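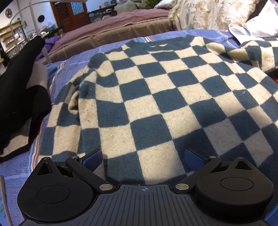

Folding clothes is one of the harder tasks to collect good examples for, and most of the trouble comes before the first fold. This page covers how we record garment folding with the hand-held gripper for the Girnus set, from laying out the piece to checking the files. It assumes you have already paired the gripper and done the calibration in the setup guide. A knit sweater is a good first garment. Start it lying flat on the bed with the collar pointing away from you, and don't worry if one sleeve is bunched along the side or the checks in the pattern bend a little. The policy will meet clothes in that state, so the examples should too.

Before you start

Charge the gripper and clear at least one folded garment's worth of space next to the piece you are working on. Leave the rest of the room alone. We want ordinary bedrooms with ordinary bedding, and a striped sheet under a patterned sweater is more useful to us than a plain table.

Turn on the room light and keep it the same for the whole batch. If daylight is coming in and changing fast, close the curtains. Exposure is locked at the start of each recording, so a cloud passing over halfway through will darken everything after it.

Open the Mustonen recorder on your phone and start a new batch. Name it with your collector code, the garment type and the surface, for example sweater-bed. Don't put your own name or street in the batch name.

Recording one example

1. Hold the gripper above the middle of the garment with the fingers open and pointing down at the cloth. The whole body of the garment should be in view on the phone preview. It's fine if a cuff is out of view.

2. Press record and hold still for one second. The tracker uses this to fix its starting position.

3. Lower the fingers to the edge you are going to fold. For a sweater, begin with a sleeve. Bring both finger pads down until they touch the fabric, then close slowly. You want a pinch of one layer. If you feel the sheet come up with it, open, back off and try again. Keep recording while you do this.

4. Lift just enough to clear the fabric, carry the edge across, and lower it before you open. Dropping it from height gives a messy result and the policy learns the drop.

5. Fold the second sleeve the same way, then bring the hem up to the collar. With a thick knit you may need two pinches for the hem, one toward each side.

6. Move the gripper back above the garment, hold for one second, and stop.

A sweater should take well under a minute once you have the feel of it. Work at a steady speed. People tend to rush the carry and then slow down to place the edge, and the tracker is most likely to lose position in the fast part.

Use only the gripper. If your free hand comes in to smooth a wrinkle, the recording can't be used, even if the fold is good.

Between examples

Shake the garment out and lay it down again by hand, with the recorder off. Change something each time: turn it a little, bunch the other sleeve, move it closer to the pillow end. Record 8 examples, then switch to another garment or another bed. Longer runs on one piece add very little. In the April batches we had 187 recordings of the same gray T-shirt in the same spot, and we ended up keeping 87 of them.

Missed grasps

Keep them, as long as you recover. A recording where the pads slip off a ribbed collar and you go back for it shows the policy what to do after a slip. Mark it with the "retry" tag before you upload. Throw it out only if you gave up, used your hand, or the garment left the bed.

Checking the batch

Play each file once at double speed. Look for three faults:

Track jumps. The path line in the viewer should be smooth. A sudden corner means the tracker lost its position, usually from holding the gripper so close that fabric filled the whole view.

Finger width stuck at one value. The two pads should open and close on the graph at the same moment they do in the video. If the line is flat, a sensor cable has come loose — reseat it and record the batch again.

Lint on the pads. Knits shed. Wipe the textured faces with a damp cloth after every sweater and let them dry, or thin fabrics will start to slide.

Upload to Studum over Wi-Fi when you're done. The progress bar stops for a while near the end while the files are checked, so leave the app open.

The folding part of the set stands at 1,436 accepted examples. Sweaters and hoodies are still short, and towels are closed for now. Questions about tags or rejected files go to Sirkka Hämäläinen through the collector page. Include the batch name.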